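Week 4 notes: picking a gripper

I ran the same dish rack task with two finger sets, the Distis pads and the Fontana tips, 12 tries each, and I'll admit I had a favorite going in (Fontana!).
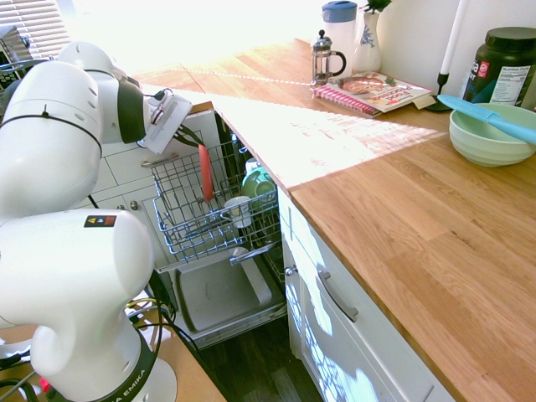
Handles are the easy part, so don't spend your whole lab slot on them. Plates are where you learn something – a thin rim leaves the fingers very little to hold.
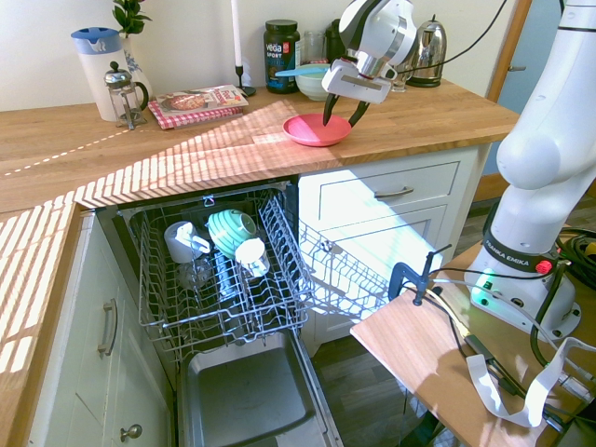 Log your grip width every time, please. My log has 394 rows and I still wish I had more. Next, compare the side view with the wrist view for Monday.

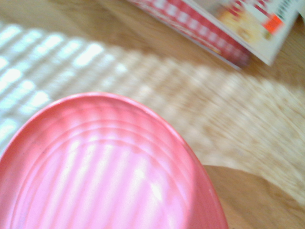

Wrist camera, pink ribbed surface up close, with motion blur.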